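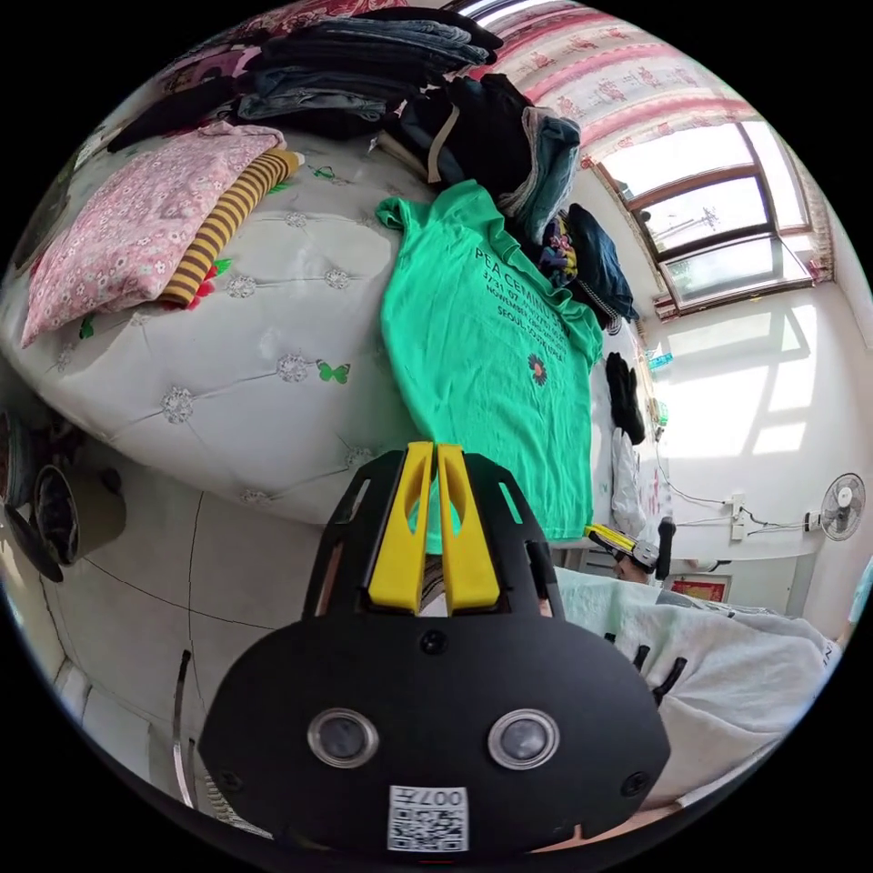

*Green T-shirt laid flat on a quilted bed, folded clothes stacked behind.*

Re: [drenar] laundry as a benchmark

> Kovwood's arm folded 50 towels in a row. Surely shirts are solved by now?

Towels have four corners and no sleeves. A T-shirt has a hem with two layers, and a two-finger grip has to take both or the fold shears.
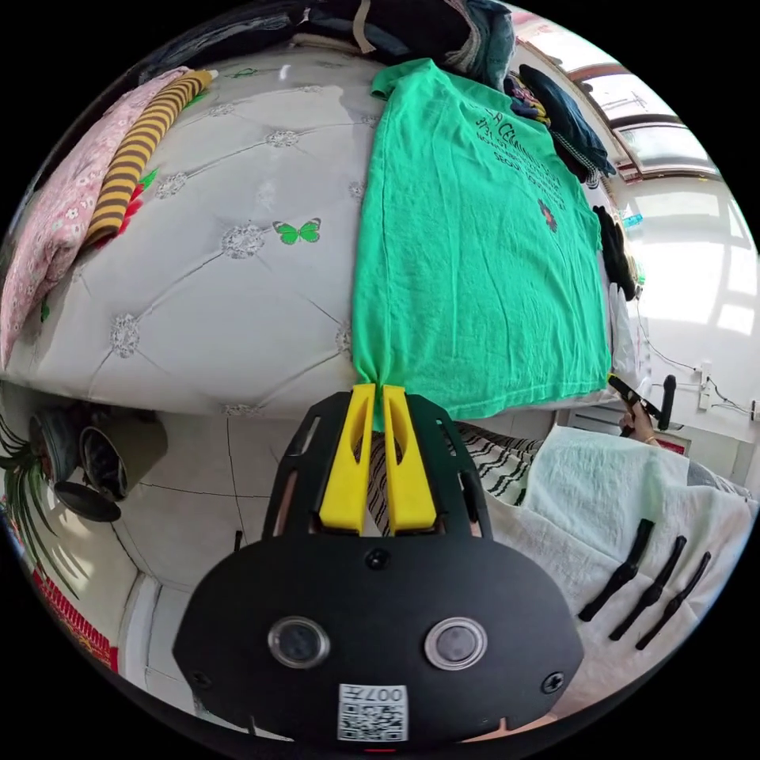 Pinching the hem also bunches the cloth, so the next grasp starts from a shape the planner hasn't modelled. Our Endent logs list 632 hem grasps — more than 300 needed a second go. I'd not call that solved.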